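I have lived in Herstead long enough to remember when you could hear owls from the post office steps, so forgive me if I ramble a little about the hedgerow on Gerkar Lane. Nernance wants to pull out 79 yards of it for an access road to its new solar field, and I say this as someone who likes solar fields!

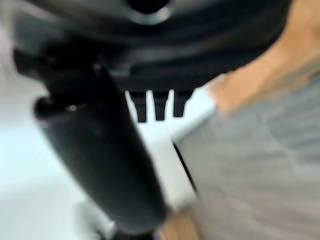
A neighbor told me at the bakery that the hedge is half dead anyway and the power matters more. Maybe so, but half dead wood is just where the wrens like to nest.

What bothers me most is the timing. Why cut in May, when the old gate is only 12 yards farther down

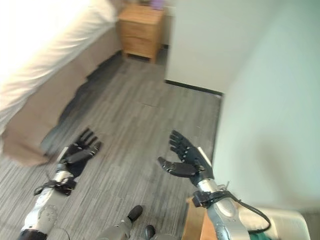

and trucks have been getting through it for years? Waiting until October would cost very little – a bit of patience, mostly.

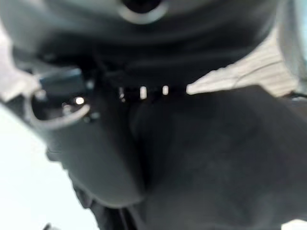 Replanting is part of the deal, one reader wrote to me, so where's the harm? Well, a sapling needs years before it can hide a nest.

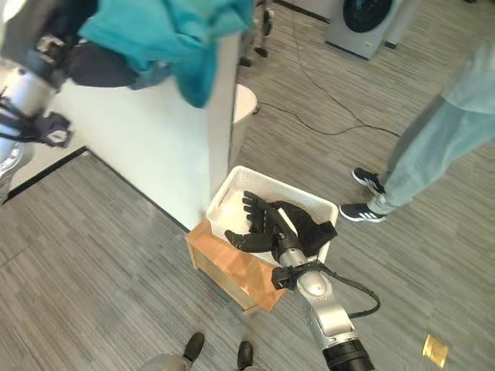 My sister-in-law thinks I should just go to the hearing and say all this out loud. I suppose I will, and I'd love some company on the bench.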